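Cheap arm, fewer demos: a chat with the Grirnell lab

May 12, 2022

Went up to Omberg last week to talk to one of the people behind Kao, a method for teaching low-cost robot arms small fiddly jobs from not very many examples. They asked to be left unnamed until the paper is through review, so "the researcher" it is. Notes typed up on the train, sorry for the state of them.

Where it started

With a failure, mostly. The group at Grirnell had been copying what bigger labs do: collect a pile of demonstrations, train a policy, hope. "We had 2,000 demos at one point," the researcher says. "Weeks of someone sat there moving the arm by hand. And it still missed the cup if you'd shifted the cup a bit."

So they threw most of it out. Kept 150. The idea behind Kao is that most of a demonstration is boring. The arm goes across the table, fine, any planner can do that. What matters is the last bit before contact, and that's where the method spends its effort.

"You learn where you might be, as a spread of guesses, and you keep narrowing it as you go in. If the spread's too wide you back off and come in again. That's the whole trick really. The paper makes it sound grander."

Why a hobby arm

Money, first. Printed parts, hobby servos, a USB lead. But also, they say, a good arm hides bad ideas. An expensive one goes where it's told, so your errors are all in the model. On this one the joints have slack and the servos sag when they get warm, and the policy has to cope.

"People come in and say, when are you getting a real robot. It's a real robot! It just has backlash."

The printed links get replaced a lot. The elbow hub cracked in March and they lost a few days recalibrating, becuase the new one came out very slightly different. Which ended up in the paper as an experiment: same policy, new part, no retraining. It dropped a bit. Less than they'd feared.

The mug task

The main test is putting a thin rod into a mug. Sounds like nothing. The rod has to clear the rim, and the fingers only hold it at the tips, so any touch on the way in can twist it in the grip. After that the robot is working from a wrong idea of where the end of the rod is.

"The rim is the horrible bit. Above it, easy. Inside it, easy. There's this tiny stretch in between where every version we built went wrong."

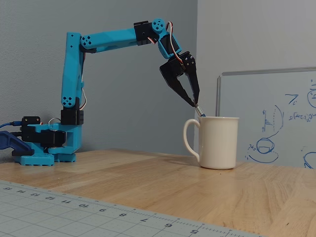
What the numbers say

They ran 913 trials on the final version, mug moved between each one. I asked for the headline figure and got a bit of a wince. It beats their old policy clearly, and the gap is biggest when the mug ends up somewhere the demos never covered. With the mug in a familiar place the two are close to level, and the researcher is keen that I put that in.

"If your cup never moves, don't bother with us. Use the simple thing."

Speed is the other weak spot. Backing off and trying again costs time, and there's a limit of 30 seconds per attempt. A fair few of the failures were just the clock running out, arm still hovering. They count those as failures. Some groups dont.

What's next

A second site. Tundelby is building the same arm from the same files, and the plan is to send the trained policy over and change nothing. I asked if it would work.

"On the first day? No. Ask me again once they've fixed whatever we forgot to write down."

Code will go up with the paper. The demos too, all the ones they kept, plus the ones they threw away if they can find the drive.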